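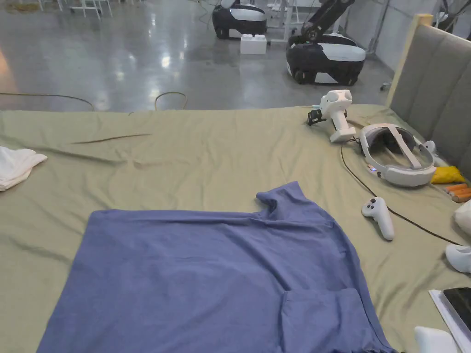

We've had the Wivitik thermostat on the hallway wall since September, and I've grown rather fond of it (the colour helps, it's a lovely soft grey). Setting it up took me 12 minutes and one cup of tea, which for me is a small miracle!
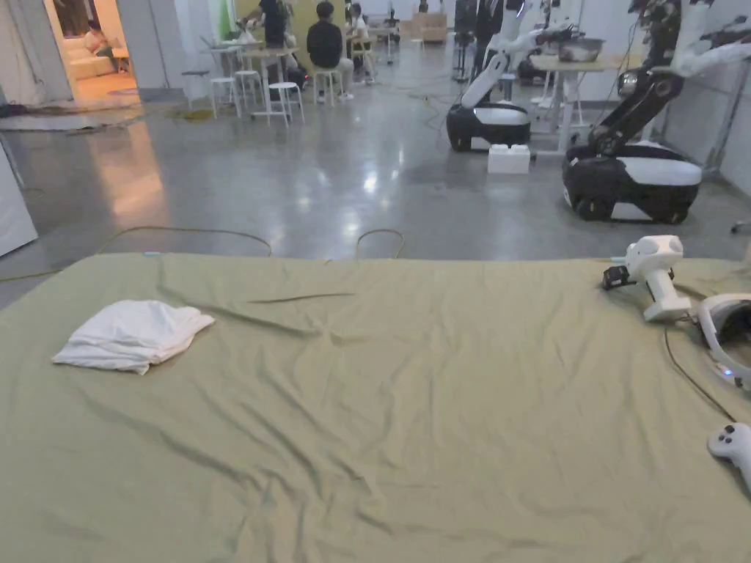 My neighbour Ye-rin swears by her Markus, mostly for the big dial, and I do see her point on a cold morning when my glasses are still upstairs. Next I'm hoping to sort out the blinds.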